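Skolora Table Care System
Item 1428

Eklund Furniture Supply > Surface Care > Wood Tables

The Skolora Table Care System is a cleaner and protective polish for finished wooden tabletops in offices, libraries, classrooms and meeting rooms. It is supplied as a two-part kit and may be used on tables of any make, provided that the existing finish is sound.

The system is intended for regular upkeep. It removes hand oils, drink rings that have not passed through the finish, pencil marks and the gray film left by all-purpose sprays. It will not repair deep scratches, lifted edges or burns. Tables with damage of this kind should be referred to the Eklund Repair Desk before any product is applied.

What the kit contains

One bottle of Skolora Cleaner, ready to use
One tin of Skolora Polish, 9 oz
Two cotton cleaning cloths
Two cotton buffing cloths
One printed care card
One set of room labels for the maintenance record

The kit is sold singly or in a case of 6. Cloths, cleaner and polish may also be ordered separately; see Refills and Parts.

Choosing a cloth

A soft, clean cotton cloth gives the best result on a finished tabletop. Cloths should be free of buttons, hard seams and printed designs. Paper towels are not recommended for buffing, and scouring pads of any grade must not be used with this system. Older cloths may be kept in service as long as they are washed without fabric softener. Softener residue transfers to the tabletop and leaves streaks that are difficult to remove once polish has been laid over them.

Cloths used for cleaner and cloths used for polish should be stored apart. Many customers mark one corner of each polish cloth with laundry pen.

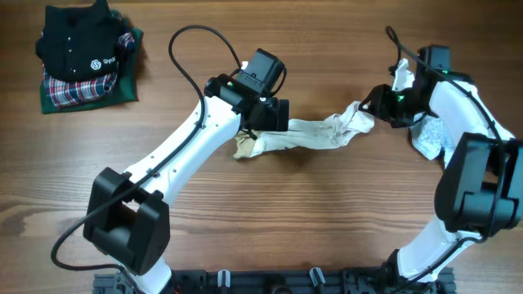 Cream-colored cloth and a wooden tabletop in warm brown.

Before first use

Identify the finish. The Skolora system is suitable for lacquer, varnish and most factory-applied clear coatings. It is not suitable for oiled, waxed or unfinished wood. If the finish is not known, place one drop of water on the underside of an overhang or in another area that does not show. Water that stands in a bead indicates a sealed surface. Water that soaks in and darkens the wood indicates an open surface, and the system should not be used.

Carry out a patch test. Apply cleaner and then polish to an area no larger than the palm of the hand and leave it for 24 hours. If the color has changed or the surface feels tacky, discontinue use and contact Customer Service.

Remove buildup. Tables that have been treated with silicone spray should be cleaned twice before the first application of polish. Allow the surface to dry fully between cleanings.

Directions for use

Clear the table and lift off loose dust with a dry cloth. Apply cleaner to the cloth, never directly to the table, and wipe along the grain in overlapping passes. Turn the cloth often. Pay particular attention to the edge nearest each seat, where hand oils collect.

When the surface is dry, take up a small amount of polish on a second cloth. A quantity the size of a coffee bean is enough for a single seating place. Spread it thinly along the grain and work from one end of the table to the other. Leave the polish until it turns dull, then buff with a clean cloth until no drag is felt.

The table may be used for reading and writing as soon as buffing is complete. Hot cups, damp items and adhesive notes should be kept off the surface for 24 hours.

Applying more polish does not give more protection. Excess polish remains soft, holds fingerprints and must be removed with cleaner before the table can be buffed again.

Recommended schedule

Meeting rooms and private offices: clean weekly, polish every 6 months.
Libraries and reading rooms: clean daily, polish once each term.
Classrooms and craft rooms: clean after each use, polish at the start of each term.
Reception and display tables: dust daily, clean and polish as required.

Sites that keep a written record may use the room labels supplied with the kit. The label is fixed to the underside of the table and has space for the date of each treatment and the initials of the person who carried it out.

Light, heat and humidity

Surface care is only one part of looking after a wooden table. Strong daylight will change the color of most woods over time, and the change is uneven where a desk pad, tray or monitor stand has been left in one position. Movable items should be shifted from time to time. Blinds should be lowered on the sunny side of the building when a room is out of use.
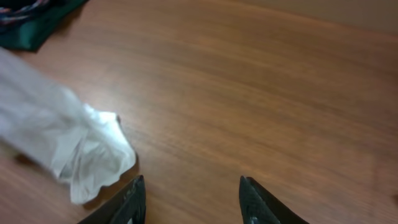
Heat from radiators and floor vents dries the wood and may open joints at the ends of the table. A clear gap should be left between any table and a heat source. In buildings where the heating runs hard through February, a room humidifier is a sound investment for large tables and for any table with extension leaves. Leaves should be stored flat, in the same room as the table, and treated on the same schedule as the main top so that the sheen remains even when the table is extended.

Viewing the surface at a low angle, toward a window or lamp, is the most dependable way to check a finished table. Streaks, missed areas and remaining polish are easily overlooked from directly above.

Product details

Item number: 1428
Product name: Skolora Table Care System
Polish: 9 oz tin, screw lid
Scent: mild, no added perfume
Color: none; the polish contains no stain or dye
Sheen after buffing: satin to semi-gloss, depending on the existing finish
Storage: upright, in a dry cupboard, protected from frost
Shelf life once opened: 24 months

Refills and parts

Skolora Cleaner, refill bottle
Skolora Polish, 9 oz tin
Cotton cleaning cloths, pack of 6
Cotton buffing cloths, pack of 6
Replacement care card and labels, no charge with any order

Related products

Riltham Desk Pad. A soft-backed writing pad for polished tables, available in two sizes. The backing does not react with Skolora Polish once the full 24 hours have passed.

Pukeck Felt Glides. Self-adhesive glides for lamps, trays and telephone bases. Replace any glide that has picked up grit.

Safety information

Keep out of the reach of children. Avoid contact with the eyes. Use in a room with adequate fresh air and wash hands after use. Cloths that have been used with polish should be laid out flat to dry before washing or disposal and must not be left in a heap. Do not use on floors, stairs, chair seats, cutting boards or any surface on which food is prepared. The full safety sheet is available from Customer Service on request.

Customer questions

May the system be used on a table with inlay?
Yes, if the finish is level and unbroken across the inlay. If the edges of the inlay can be felt with a fingertip, please contact the Repair Desk first.

A white ring remains after cleaning. What should be done?
Leave the area uncovered for several days in a warm room. Rings caused by trapped moisture often fade without treatment. Do not apply polish over the ring during this period.

May the cleaner be diluted?
No. It is supplied at working strength.

Will the polish hide fine scratches?
It will make very light surface marks less visible. It does not fill them, and they will show again as the polish wears.

Is training available?
Eklund offers a short session for cleaning staff at sites that order by the case. Requests should be addressed to Edvin Haugen, Surface Care Department, and should state the number of tables and the type of finish, if known.

Ordering and returns

Orders may be placed through an Eklund account or by purchase order. Unopened kits may be returned in their original packaging. Opened tins and bottles cannot be accepted unless the product is faulty, in which case the batch code printed on the base should be quoted in all correspondence.

Page revised 22nd August. Earlier versions of the care card remain valid except for the directions on extension leaves, which have been replaced by those given on this page.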